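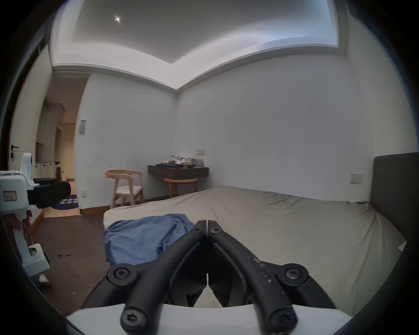 Does a higher thread count mean a better sheet? Past a certain point it mostly means a higher price, according to a buyers' survey published on Wednesday by the bedding retailer Toprak.

Bedding | News
2 min read

The survey put the same question to 3,908 customers. Of those, 2,499 said they had paid extra for a number on the packet and could feel no difference at home.
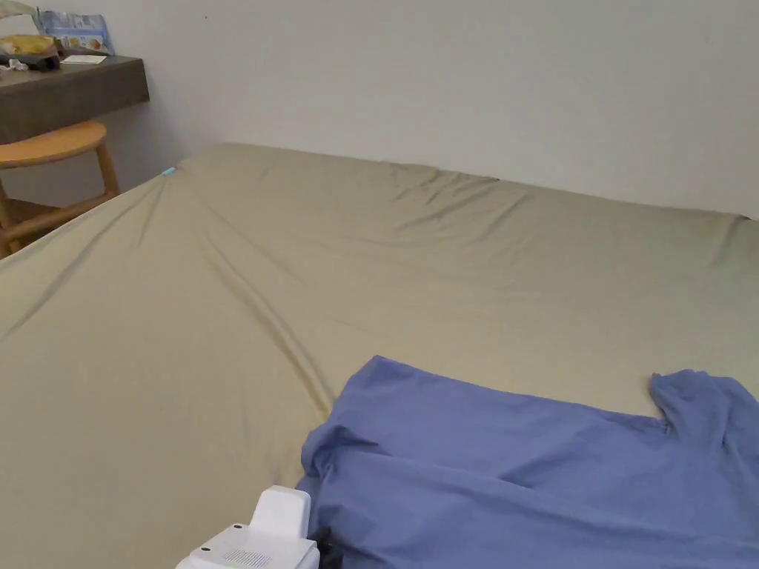 What should shoppers look at instead? Fibre, weave and the depth of the pocket, all of which Toprak will print on the front of its packs from October.

"I've sat through 14 supplier pitches this year and every one led with thread count," said Marama Hinds, head of buying. "I asked how it was measured - two could tell me."

Toprak will also drop the words "hotel quality" from its own range.

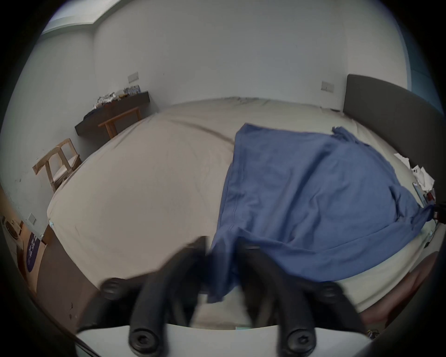

The phrase has no agreed meaning, and Hinds doubts it ever sold a sheet to anyone who had stayed in many hotels. Rival label Wodis has been invited to do the same and has yet to reply.

Sheets will still be tested at 70 washes. "A label is only a promise," said product tester Lungile Jacobs. "I'd wait for the wash results."
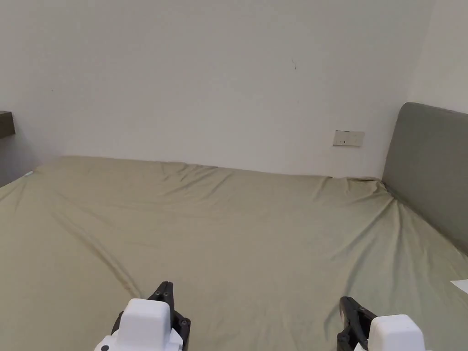 Fitted sheet on a large bed.

Press contact: Busisiwe Fourie, Toprak press office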